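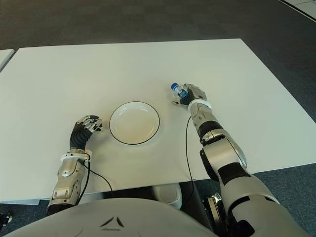 Ulloa Laboratory, Robot Maintenance Section

Station Diary: Unit Mornar
March 22, 2020

The two-arm unit was brought up at the white table this morning after the scheduled inspection of both wrists. The last full inspection was in January, and the counter has since passed 2000 cycles, the interval set down in the Gromley service schedule.

The left hand was examined first. Finger travel was even on opening and closing, and the ribbed palm covering showed no lifting at the edges. The wrist cuff was removed, wiped and refitted. One screw on the inner side had worked slightly free and was tightened.

The right hand required more time. On the first three attempts the fingers closed unevenly and the bottle turned in the grip. The zero position was reset and the tendon tension raised by 2 steps. The grip check was then repeated with the small plastic water bottle held on its side, the neck toward the left hand, with the plate set out between the two hands. The hold time for this check is 20 seconds. The section accepted the result on the second repeat.

Cable routing remains unsatisfactory. Both wrist cables run across the tabletop and over the front edge, where they are likely to rub when the arms are drawn back. A soft edge guard has been requested from stores. Until it is fitted, operators are asked to check the outer jacket of each cable before starting and to keep the arms at reduced speed.

The right elbow joint made a faint click near full reach. No fault was recorded and the joint temperature stayed within limits. The noise is to be listened for again at the next start. Should it continue, the joint will be opened in accordance with section 4 of the manual.

The plate-and-bottle routine for the Prilovari project may resume tomorrow. The spare finger coverings have not arrived, and the order has been sent a second time. The unit was returned to its rest position and powered down at the end of the shift. The key is in the section cabinet.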